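Speaker notes: "Do guests want an experience, or dinner?"
Washam hospitality evening, 28/02/2023

Start without slides. Ask who has eaten somewhere in the past year that called itself "a unique space." Wait for hands. Ask who can remember the food. Wait longer.

Slide 2. Plikeck. Ran as a plain noodle counter, then reopened as an "immersive dining destination" with lanterns, a host in costume and a welcome speech. The owners told me bookings went up. They also told me they had doubled the ad budget the same month. I don't know how you separate those two, and neither do they.

Slide 3. The survey everyone quotes at these events. 1,041 replies, 58 percent say atmosphere matters "a lot." Read the question out loud, slowly. It never asks what they would give up for it. Of course I like atmosphere. I like parking too.

(If someone brings up Babaei: yes, it's full every night. It also has 3 tables by the window that people fight over and a lamb dish that was good before the remodel. Move on.)

Slide 4. Pivis, the menu design outfit. Their pitch says themed rooms raise spend per guest. Ask for the numbers after May, when the opening crowd has gone home. I asked twice and got a brochure.

Slide 5. Storage. Cheap fixes first: find out how long your servers spend hunting for pens, check holders and clean menus during a rush.

Drawers and a bin on a long wooden table, two views. 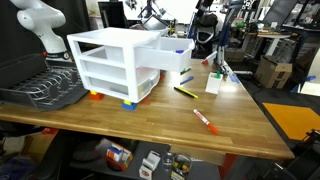
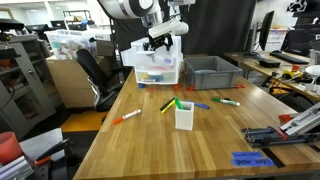
Slide 6. What I would spend 1,000 dollars on before any theme. Chairs that don't wobble. Lower music, or at least a speaker moved away from table one. A second person on the door on Fridays. A menu somebody over fifty can read in your lighting.

Don't oversell this part. I can't prove chairs bring people back either. What I can say is that guests complain about chairs, and I have yet to see a complaint about too few lanterns.

Slide 7. Questions to put to anyone selling you a concept:
Who paid for the study?
How long after opening did you measure?
Can I call a client who dropped it?

Leave that up during Q&A. Skip the closing quote if we're running late, the bar shuts early.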